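Sirnilmont Street rental, between-guests safety check (July)

I do this walk-through every time the upstairs unit turns over, and a few of you asked to see the list with my notes left in, so I typed it up the way it looks on my clipboard. Marks are OK, FIX or WATCH. The house is old and so is most of what's in it, so expect some grumbling!

FRONT STEPS AND ENTRY

Handrail tight, top and bottom: FIX. The bottom bracket wiggles again. I put longer screws in it last fall and they held all winter, but the wood behind them is getting soft. I'm going to move the bracket up a couple of inches and see if I hit something solid.

Porch light on at dusk: OK. Came on at 8:40 pm.

Lockbox opens, code changed: OK. If you use a Jesa box like mine, squirt a little dry graphite in there before the cold weather. Oil gums it up (ask me how I found out).

House number readable from the street: OK, 582 in the big white numbers. Trimmed the lilac back so an ambulance could find us.

SMOKE AND CO ALARMS

Hallway alarm, test button: OK. Loud as ever, and the dog next door had opinions.

Bedroom alarms, test button: back bedroom OK, front bedroom FIX. It chirped once and quit. New battery, same thing, so I looked at the date on the back and it's past its ten years. New one goes up before anybody sleeps in there.

CO alarm outside the furnace closet: OK.

KITCHEN

Fire extinguisher needle in the green: OK. It hangs by the back door now. It used to be over the stove, and you'd have had to reach through a fire to get it, which was dumb of me.

Outlets by the sink trip and reset: OK on the left. The right one trips but you have to push reset really hard. WATCH, and if it's still stiff next time I'm calling the electrician.

Stove anti-tip bracket: OK. Pulled the oven door down and leaned on it a bit, no movement. Please check this one at your own place if you haven't, lots of stoves were put in without it.

Under-sink cabinet latch: FIX. One of the two tabs has snapped. Moved the dishwasher pods to the high shelf for now, and honest to goodness they may just stay there.

BATHROOM

Hot water at the tap: 117 degrees after I nudged the heater down. OK. I like it under 120 with kids around.

Grab bar: OK, hung my whole weight off it.

Tub mat: FIX. Half the suction cups have given up. Tossed it, need to buy another.

KIDS' ROOM

I added this section after a family with a toddler stayed a whole month, and it's now the part I spend the longest on.

Dresser strapped to the wall: OK. Give the strap a real tug, don't just look at it.

Window stops: OK on both. They open 4 inches and no farther.

Blind cords: OK, we went cordless. I got mine from Raltitz Home Supply and they were a pain to hang but I haven't touched them since.

Crib slats and screws: WATCH. One screw needed half a turn. I tighten it every visit and every visit it needs it again.

Toy basket: this takes me longer than the whole kitchen. I squeeze all the stuffed animals, run a thumb down the seams, pull on eyes and noses, and anything with a loose part goes in the repair bag or the trash. 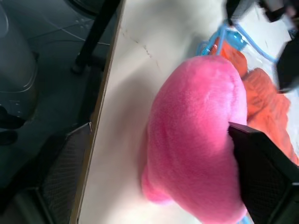

Hard toys get the toilet paper tube test, meaning if a piece fits inside the tube, it's too small for this house. I also open the battery doors on anything that lights up. They should be screwed shut, and one little flashlight wasn't, so out it went.

BACK DECK AND YARD

Deck boards: FIX. Board 12 counting from the door has a soft end. There's a planter sitting on it until I can cut a new piece.

Gate latch self-closes: OK after I bent the tongue back.

Grill hose, soapy water test: OK, no bubbles. Tank valve closed.

Paving stones by the shed: WATCH. One corner is lifting. The folks at Abdelaziz Landscaping said tree root, so that'll be a fall job.

LEFT TO DO BEFORE CHECK-IN

Front bedroom alarm, handrail bracket, sink cabinet latch, tub mat. Deck board can wait behind its planter, but I want it done before the next turnover. Clipboard's back on the hook in the furnace closet, pen is tied on this time.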